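About Jurkell

Jurkell buys, mends and sells second-hand cameras and lenses. We began with one shelf in the back of Ffion Samuel's hallway and a belief that nobody should pay new prices for a body with 200 frames on it. The shelf gave way in October of our first year. The belief is holding up.

What we sell

Mostly mirrorless bodies, older SLRs and the lenses people swore they would use. Everything is graded by two people who rarely agree, and we print the lower grade. If a lens has dust in it, the listing says dust - we don't call it character. 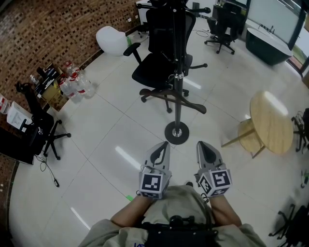

Selling to us

Send us the make, the model and the truth. We quote within 2 working days and pay when the parcel has been checked. Chargers are welcome. Straps we have plenty of.

The name

Jurkell was a misprint on our first box of labels. There were more than 3036 of them, so we changed the company.

Warranty and returns

Six months on bodies and lenses, 14 days to change your mind. Tripods from Parkar and bags from Iordache come new, with the maker's own warranty. Ffion still answers the phone, except at lunch.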